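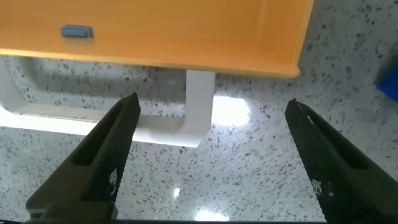
Open gripper at the orange tray, Gillbridge kitchen.

Print this page | E-mail to a colleague

How to trial a kitchen arm without giving your staff a second job

Filed under: Workplace > Catering > Automation

If your employer has announced that a robot arm is coming to the kitchen, somebody has already seen the sales video. In the video the arm clears a worktop and a smiling person goes off to do something more interesting. The video doesn't say who puts the tray back where the arm can find it.

I helped run a trial at the Gillbridge staff kitchen, with an arm hired from Inilari at £1495 a month. What follows is how I'd do it again. I'm still not convinced we should have done it at all, so read it with that in mind.

Step 1. Write down the job as it is now

Do this before the arm arrives. Take one task, such as clearing and resetting the prep counter, and have the people who do it write out every part. They will leave things out the first time. Wiping under the tray never made it on to our first list, and neither did moving somebody's mug. Ask again a few days later and keep both lists.

Time the task on an ordinary day as well as a bad one. Ours took 19 minutes on an ordinary day. Without that number you have only the supplier's word for what has been saved.

Step 2. Agree what happens to the hours

Get it in writing. "Staff will be freed up for higher-value work" is a sentence that can mean a shorter rota, and at one site I know of it did. Ask which work, on which shift, at what rate of pay. If the manager can't answer, put the trial back a month. Nothing will spoil.

Step 3. Start with few things on the counter

Bread, a peeler, a tray and a box are plenty. Set them out the way your staff leave them at the end of a shift, and resist the engineer's urge to tidy. An arm that can pick up a slice lying well away from everything else has told you very little. Put a second slice so close that the corners nearly meet, leave a peeler lying behind at an angle, and then watch.

Pay attention to shiny surfaces too. A polished worktop throws back the ceiling lights, and if your supplier says glare makes no difference, ask to see a run at noon and another after dark.
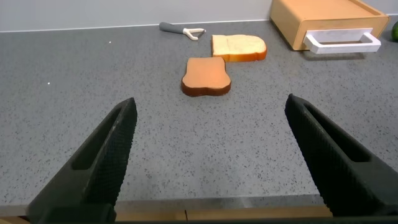

Gonzalo Robles thought I was being unfair at this point, and said so. A new starter also needs the counter kept simple for the first week, he argued, and we don't hold it against them. He would sooner have the arm doing the dull end of the shift, even slowly, if it meant he could get his orders in before four o'clock.

I take the point about the orders. A new starter can be shown once and then left to it, though, and they tell you when they're stuck.

Step 4. Log every time a person steps in

Hang a sheet by the counter and a pen on a string. Each time somebody nudges an item, restarts the arm or finishes the job by hand, it gets a line with the time and their initials. Keep going for at least 50 runs. Dong-hyun Kang kept ours on the early shift and his handwriting got noticeably worse as February went on.

Don't let the supplier hold the only copy. The arm keeps its own record, but it will show a stopped run and a restarted run as two events with no person in between. That missing person is what you're trying to measure.

Step 5. Decide who is allowed to stop it

Anyone who works in the kitchen should be. Say so out loud at a briefing, with the manager present, and have every member of staff press the stop button once while it's moving. People are shy about it. They worry they'll be blamed for breaking something costly - the excess on our hire agreement was £4000, and word of that got round in a morning.

Step 6. Sit down with the sheet

Add up the time people spent helping and set it against the time from Step 1. Include setting out, cleaning the gripper fingers (the textured pads need a proper brush) and the Tuesday call with the supplier. Kyung-hwa Heo did our sums and they came out close to level, which the supplier's report called "promising".

Then ask the staff, without the manager in the room, whether the job is better or worse. Two of ours liked having it there. One said she used to work in a kitchen and now she worked for a counter. Put the answers in the report word for word.

Step 7. Set an end date and keep to it

A trial with no end date is a purchase. Ours was extended once, and I'd refuse that next time. Tell the supplier the date on day one and book the collection van the same afternoon.

Tags: robot arms, staff kitchens, rotas, consultation

We use cookies to remember your settings and count visits. Carry on browsing to accept, or change your cookie choices.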